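Why Does Metal Feel Colder Than Wood?

Have you ever walked into the kitchen in January, still in your pajamas, and put one hand on a wooden spoon and the other on a metal one? The wooden spoon feels fine, almost cozy. The metal one feels chilly enough to make you pull your fingers back! You might think the metal spoon must be colder. But if both spoons have been sitting in the same drawer all night, they are the same temperature as each other, and the same as the air in the drawer too.

So what is going on? The answer has a lot to do with you. Your body is warm, and your skin is usually warmer than the things in the room. Heat likes to travel from warmer things to cooler things, so when you touch a spoon, a little of your heat starts moving into it.

Metal lets heat rush through it very quickly. Scientists call it a good conductor. The warmth leaves your fingertips and spreads away down the spoon, and more warmth follows right behind it, and your skin notices that it is losing heat in a hurry. Wood is a slow conductor. The heat goes in and mostly stays near your finger, so that one spot warms up and your hand feels comfortable again.

Stone is somewhere in between. It isn't as quick as most metals, but it carries heat away much faster than wood does, and that's why a stone floor can make your bare toes curl up.

Try it yourself! Find something metal, something wooden and something made of cloth that have been in the same room for a few hours (nothing near a stove or a sunny window, please, and ask a grown-up first). Touch each one for a slow count of 4. Which one feels coldest?
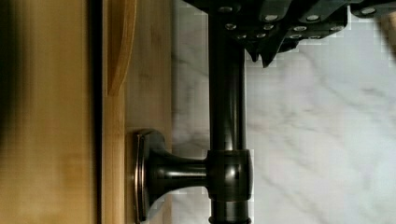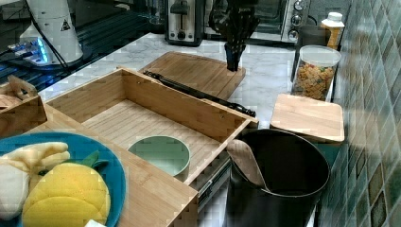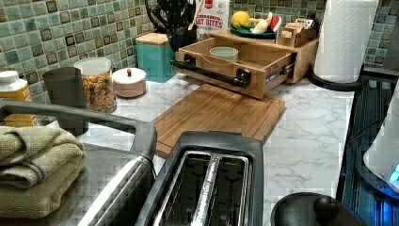
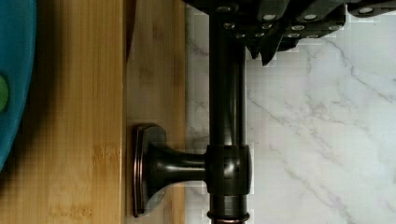

Wood and metal in the kitchen.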